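Nenia Good Practice Pack for hand-held gripper work: my review after a few months

I'll start with a confession. When the pack turned up at our place in Losesgate I put it on a shelf and left it there for a good while, because I've read enough safety binders to last me a lifetime and most of them seem to be written by somebody who has never picked up a gripper. So if you've got one sitting unopened, I do understand. Open it though! It's a lot better than it looks.

What you get is a ring binder, a stack of wipe-clean cards, a roll of floor tape and a log book. The binder has 36 rules in it, split into sections on people, kit, space and recordings. No video course, no app, no login. I liked that straight away. You can hand a card to a new starter and they can read it while the kettle boils.

The people section is the strongest. It's written for rooms where several of you are working at once with head-worn kit on, and it deals with the stuff that really does catch you out. Looking down at your hands for ages. Stepping back without checking. Talking to someone who is halfway through a task and can't look up. The rule I've taken to heart is the one about calling out before you cross into somebody's working area, even if you think they've seen you. It felt daft for the first week (we sounded like a ship's crew) and then it became habit, and now I do it in the supermarket.

There's also a decent page on rest. The pack says to put the grippers down and take the headset off between sets, and to swap hands or swap jobs before your wrist starts complaining. Maya Shboul, who I share most of my shifts with, had been nagging me about this well before any binder did, so I can't give Nenia all the credit.

The kit section is more of a mixed bag. The card for checking the rubber pads is spot on: look for grit in the pattern, look for splits, wipe, carry on. The one for markers is good too. Keep them flat, keep them clean, don't pick a gripper up with your thumb over the marker. I must have done that hundreds of times. But then you get a page and a half on how to fill in the kit register, with boxes for things I can't imagine anyone ever wanting to know, and a sub-rule about what colour pen. I've ignored the pen rule. Sorry, Nenia.
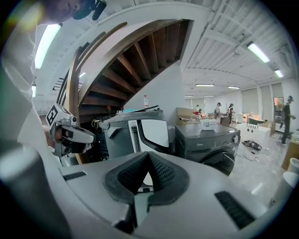 My favourite bit is the space section, mainly because it made me look properly at floors. Cables are the whole story, really. The rule is simple enough: a cable is either along a wall, under a cover or taped, and if it's none of those it's somebody's job before the next run starts. It also says who that somebody is (the person who plugged it in), and that has stopped a surprising number of arguments. The tape in the pack is fine, by the way, nice and bright and it peels up without leaving gunk, but one roll won't get you far in a big room. I've since moved on to the Altetti stuff, which is wider and tears by hand.

Drinks get their own card. Lids on, and kept off the machines. I'd say this is the rule people sign up to most cheerfully and follow least, and I include myself there.

I also want to mention the recordings section, as I nearly skipped it. It asks you to let everyone in the room know before you start, including people at the far end who are only passing through, and to agree a plain way of saying "leave me out". It's a short read, sensible, and it doesn't talk down to you. I'd happily pay for that chapter by itself.

Grumbles, then. The index is hopeless. The log book has 200 pages and a spine that gave up on me before I'd used a quarter of them. And the cards assume everyone is right-handed, so if you're a leftie the grip drawings are all back to front. I wrote in about that and got a friendly reply saying it'll be sorted in the July reprint, so fingers crossed.

I did look at the Portela handbook as well before writing this. It's more thorough, and if you've got proper robot arms running in the same room you'll probably need something like it, but it's heavy going and I wouldn't give it to anybody on their first morning. For teams working mostly by hand I'd go with Nenia.

8 out of 10 from me. It'd be a nine with a decent index.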